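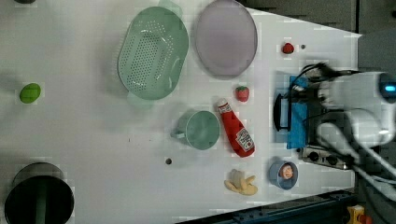 Akinola学校今天宣布，本学年的“家庭借阅室”年度捐赠活动已经圆满收官，全校师生、家长、校友和一直以来关心我们的邻里朋友，共送来2488笔捐款，Ostberg家庭教育基金也按照事先的约定，对每一笔捐款给予等额配捐。借阅室在学校里开了有些年头，老朋友们都知道，那里除了图画书和桌游，还有一整面墙的过家家玩具，低年级的孩子放学以后常常不肯走，非要再“做一顿饭”才肯背起书包。像浅绿色的塑料沥水篮、淡紫色的圆盘子，还有带黑色旋钮的银色小炉子这一类东西，看着不起眼，却是很多孩子第一次学着招呼客人、第一次学着跟小伙伴商量“你来洗菜，我来端盘子”的地方。学校要在这里向每一位捐赠人说一声谢谢，谢谢大家把这么一间小小的屋子放在心上。

本次活动从二月开始，原本只打算办成一次安安静静的校内募集，给家长们写一封信，在校门口摆一张桌子，再请各班老师帮忙提一句。没想到信寄出去以后，回音来得又快又多，有毕业多年的校友写来长长的邮件，说起自己当年在借阅室的地毯上读完的第一本书；也有刚搬到附近、孩子还没到入学年龄的年轻父母，特地走进来问，能不能也算上他们一份。当然能！学校一向认为，借阅室的门是朝着整条街开的，只要愿意坐下来陪孩子读一会儿书、玩一会儿游戏，就是我们的自家人。

Akinola学校校长Adaeze Uzor在感谢茶会上致辞时说：“我每天早上进校门，总要先绕到借阅室看一眼，这个习惯恐怕是改不掉了。书架有一点歪，窗边那把椅子坐上去会吱呀作响，可是孩子们喜欢那把椅子，谁先到谁坐，坐的时候还会很认真地把鞋子脱下来摆好。我收到了许多捐赠人的留言，一封一封都读过了，有几封读了不止一遍。大家在信里谈的都是很具体的事情，一本书、一个下午、一位老师，我读着读着，就觉得这份工作真是值得做下去。请允许我代表全校的孩子，向各位深深道谢。”

茶会就在借阅室隔壁的小礼堂举行，下午三点半开始，原定一个小时，结果一直聊到天色暗下来才散。合唱班的孩子们唱了两首歌，第二首唱到一半，前排几位弟弟妹妹也跟着哼了起来，老师干脆请他们一起上台。家长们带来了自家烤的点心，芝麻饼最早吃完，迟到的几位朋友很是遗憾，我们已经记下，下次请多备一些。

Ostberg家庭教育基金的代表Rhun Mostyn专程到校，向Adaeze Uzor校长递交了配捐确认书。Rhun Mostyn表示，基金此前与多所学校有过合作，这次愿意采用等额配捐的方式，是希望每一个家庭都能看到，自己的那一份心意不论大小，都实实在在地翻了一番。他在致辞中说：“我小时候住的地方没有这样一间屋子，要看书，得坐很久的车到城里去。所以当学校第一次把借阅室的照片寄给我们，我就跟同事讲，这件事我们一定要做。今天亲眼看到孩子们抱着书在走廊里边走边看，差一点撞到我身上，我心里非常高兴，也非常感激学校给了我们这个机会。”

除了捐款，今年的实物捐赠同样令人感动。截至活动结束，借阅室共收到图书3935册，既有崭新的图画书，也有扉页上写着旧日名字的老书。学校请语文组的老师逐册整理，适合低年级的放在靠窗的矮架上，适合高年级的移到里间，重复的书则会在学期结束之前转赠给邻近的幼儿园。扉页上留有题字的书，我们一概原样保留，孩子们很喜欢猜这些书从前的小主人如今长成了什么样子。有一位一年级的小朋友翻开一本讲灯塔的书，看到里面夹着一片压得平平整整的银杏叶，捧着给全班看了一圈，又小心地夹了回去。

募集所得将主要用在三个方面。首先是借阅室本身的修缮，包括更换老旧的地毯和灯具，加装一排适合孩子身高的矮柜，窗边那把会响的椅子则由学校木工课的老师负责加固，模样不变。其次是延长开放时间，从下个学期开始，借阅室在放学以后会多开放两个小时，方便下班较晚的家长来接孩子，也让孩子们有一处暖和明亮的地方可以安心等候。再有就是设立一笔小额的家庭阅读补助，给有需要的家庭购置书籍和益智玩具，申请办法会由班主任老师单独告知，全程保密，请各位家长放心。

学校还要特别感谢Skutix公司。这家公司与我们只隔着两条街，公司里不少员工就是本校学生的父母。活动期间，Skutix的员工利用午休时间到校帮忙搬书、贴标签，遇到下雨天还自己带了塑料布来，把一箱一箱的书盖得严严实实。公司另外为借阅室免费安装了名为Stivuser的借阅登记系统，家长今后可以在家里查看书籍和玩具是否在架，也可以提前预约。习惯用纸质借书卡的爷爷奶奶们请不必担心，卡片照旧使用，前台的铅笔也照旧削好了放在老地方。

负责借阅室日常工作的老师们托我们转告各位，玩具类物品一次可以借两件，图书一次可以借三册，借期内若是孩子实在舍不得还，打个电话来续借就好，老师们完全理解。归还玩具之前，请家长用干净的湿布擦一擦再晾干，小零件最好装在布袋里一并交回。万一弄坏了或者丢了一两样，也请照实告诉我们，借阅室备有配件盒，许多东西都能补得上，孩子们千万不要因此难过。

修缮工程计划在假期里进行，施工期间借阅室暂时搬到一楼的美术教室，开放时间不受影响。新的借阅室启用时，学校会再次邀请全体捐赠人回来坐坐，到时候合唱班的孩子们会准备新的曲目，捐赠人的姓名也将由高年级学生用毛笔抄写成册，放在进门的小桌上供大家翻阅。如果您不希望公开姓名，或者想用孩子的名字、用已经离开我们的亲人的名字来登记，请与学校办公室联系，我们一定照您的意思办理。

Adaeze Uzor校长在茶会结束前还提到，学校今后会把年度捐赠活动固定下来，每年二月启动，规模大小顺其自然。她也请各位朋友有空多来学校走走，读书会每周都需要愿意为孩子朗读的大人，普通话讲得标准不标准都没有关系，带一点家乡口音，孩子们反而听得格外入神。

关于Akinola学校

Akinola学校是一所面向幼儿园至初中阶段学生的社区学校，重视阅读、艺术与动手能力的培养。家庭借阅室向在校学生家庭及周边居民免费开放，除图书外，还提供桌游、积木、角色扮演玩具等多种物品的借用服务。

关于Ostberg家庭教育基金

Ostberg家庭教育基金长期支持社区学校的阅读空间建设与家庭阅读推广，资助方式包括等额配捐、图书捐赠和教师培训。

媒体朋友如需采访或索取更多资料，请于上午九点至下午四点之间致电学校办公室，或直接到校门口接待处登记，办公室的同事会很乐意陪您到借阅室参观。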